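Urnosdale Produce Names

A word list of fruit and vegetable names as they are written on market signs, price cards and shopping lists, with the standard name each one maps to.

Version notes: last changed 14 Sep 2021. The next update is planned for October.

What is in it

The list has around 2,000 rows. Each row is one written form, so "avocado", "avocados", "avo" and "avacado" are four rows that share one standard name. There are 63 standard names in all. Spelling mistakes are kept when they were found in more than one source. One-off mistakes were dropped.

Files

names.csv: the main table
standard.csv: the standard names, with a short definition of each
sources.txt: where the written forms came from
CHANGES.txt: what changed between versions

Columns in names.csv

form: the name as written, lower case
standard: the standard name
type: one of plain, plural, short, misspelling, regional
source: M for Mostyn, B for Borkum, H for Hastico
note: free text, often empty

The file is UTF-8 with commas between fields. Fields that hold a comma are in double quotes. There is a header row.

Where the names came from

Mostyn is a set of price cards copied by hand from a weekly street market. Borkum is a batch of shopping lists given by people who agreed to have them typed up. Store names, phone numbers and anything else that was not a food name were removed before typing. Hastico is an older glossary for grocery clerks, used mainly for regional names.

Mostyn and Borkum overlap a good deal. When a form is in both, the source column has both letters, as in "MB".

How the standard names were chosen

The standard name is the shortest common name that a shopper would understand without the variety. "Gala apple" and "red apple" both go to "apple". Color words are kept in the form column but never in the standard name, with one exception: "red cabbage" is separate from "cabbage", as the two are sold at different prices in nearly every source.
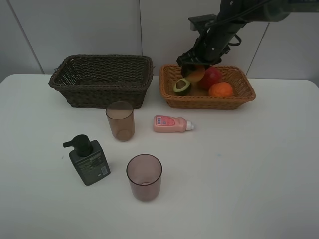 Artificial avocado, apple-like fruit and other artificial produce, with two wicker baskets.

Tangerine, clementine and mandarin were hard to split. Sellers use the three words for the same fruit, sometimes on the same card. Version 1 kept them apart. They now all map to "mandarin", and the old mapping is in the note column for anyone who needs it. Orange is separate.

Peach and nectarine are separate. Mango has only a few forms and no regional ones.

Known problems

The word "greens" is mapped to "collard greens", and this is wrong for a fair share of the Borkum lists. "Squash" has the same trouble. Both have "unclear" in the note column.

Herbs are thin. Only the ones sold in bunches at the market are included.

A check of 200 rows picked at random found mistakes in the type column, mostly plurals marked as plain. Those rows were fixed but the rest of the column was not gone over again. The first 30 rows of the file were typed before the rules were settled and may not follow them.

Use

Free to use and change for any purpose. Please keep sources.txt with any copy. To report a wrong mapping, give the form, the current standard name and the one you think it should have.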